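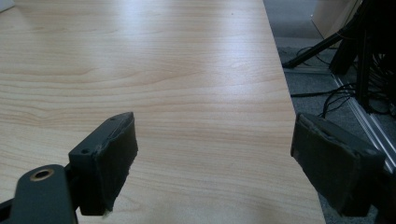 图1 手持夹爪腕部视角,两指张开,位于木桌右侧边缘

夹爪选型试验阶段报告(8月)
报送:Tiina Lehtinen
编写:Covadonga Ibarra、Rodrigo Marín

一、本阶段完成的工作
Toledden项目本月继续比较两种手持夹爪,一种为Zokell平行指,另一种为Vallejo自适应指。两者使用同一型号的腕部相机和控制器。截至月底共采集有效抓取1,516次,涉及14种物品,原定物品清单已全部覆盖。数据已上传至项目服务器,由Olumide Nwachukwu负责核对。

二、主要情况
1. 平面抓取。两种夹爪在桌面中部的表现接近,差别主要出现在薄片类物品上,平行指更容易对准。
2. 桌边抓取。操作时一侧手指常常越出桌沿,画面里同时有桌面和较低的地毯,深度估计在交界处跳动较大。桌面反光也有影响,亮处木纹几乎发白,特征点偏少。
3. 指垫磨损。图1中指垫的边缘已不平整,右指上缘略有翘起。我们把指垫检查改为每班一次,更换标准还没有定。
4. 控制器。本月有4次通信中断,均在重启后恢复,日志已发给Casimiro Aguirre,原因尚未查明。

三、与计划的偏差
Trarkport的备用指垫到货推迟,耐久测试没有按时开始,顺延至下月。其他任务按计划进行,经费支出在预算之内。

四、下一步安排
调整照明角度,减少桌面反光后重做桌边部分;备件到货后开始耐久测试,每种夹爪各用15副指垫;完成两种夹爪的对比表,随下期报告一并提交。

五、需要协调的事项
请确认耐久测试能否占用现有工位。如需另设工位,还要增加一套相机支架,费用从设备科目列支。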